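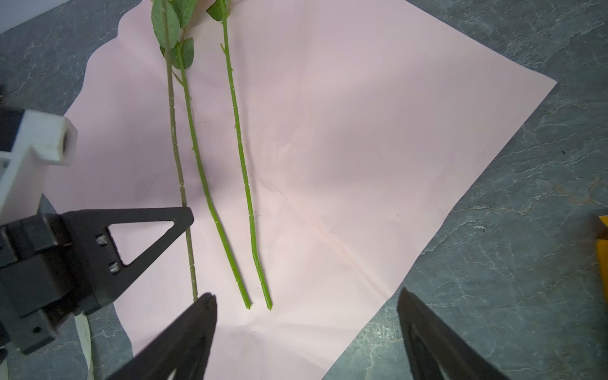 腕部相机视角:粉色纸上的三枝仿真花茎,夹爪张开

Nulside 花束数据集 说明

Nulside 是一套双臂遥操作示范数据,主题只有一个:摆弄仿真花,再用纸把它们包起来。我们真的很喜欢这个任务!花茎细,会滚,枝杈还爱互相勾住;纸又软又皱,每次铺开的样子都不一样。想让策略学会和这类东西打交道,桌上就得反复出现这些麻烦,所以我们一条一条地录。

数据内容

当前版本共 900 条示范,由 5 位操作员在 Ilow 工作室录制。每条包含:
腕部相机图像,左右臂各一路
两臂关节角与夹爪开合度
一句任务指令,中英文各一份
结果标记:完成、部分完成、放弃

放弃的片段也留着。花茎滑脱之后操作员怎么补救,往往比一次成功的动作还有看头,欢迎拿去做恢复行为的研究!

任务划分

single:从纸上拿起指定的一枝
gather:把散放的几枝拢到一起
wrap:折起纸边,包住花茎

wrap 最难,时长也最不整齐,单条最长的有 26 秒以上的停顿(操作员在琢磨纸角往哪边折)。训练前要不要裁掉停顿,请自行决定,原始文件里我们没动。

采集约定

每录完一条就重新摆放花茎,朝向随意,允许交叉。纸不熨也不换,皱了接着用,直到撕破为止。台面上偶尔有与任务无关的小物件,没有清走,也没有标注。

划分与加载

训练集和验证集按操作员分开,避免同一个人的手法两边都出现。加载脚本在 tools 目录下,默认读取 Chraibi 格式;要逐帧导出图片,加上 --frames 参数即可。

已知问题

八月录的一批里,有 24 条左右臂时间戳没对齐,编号列在 skew.txt。
绿色花茎叠在一起时,指令里的“中间那枝”可能有歧义。
目前只有一种台面,换了桌子效果如何,我们还没测过,特别想听到你的结果!

维护

Janaína Andrade(采集、指令文本)
Oğuzhan Ertürk(格式、加载脚本)

发现标注错误请直接提 issue,附上片段编号。最近更新:10/12/26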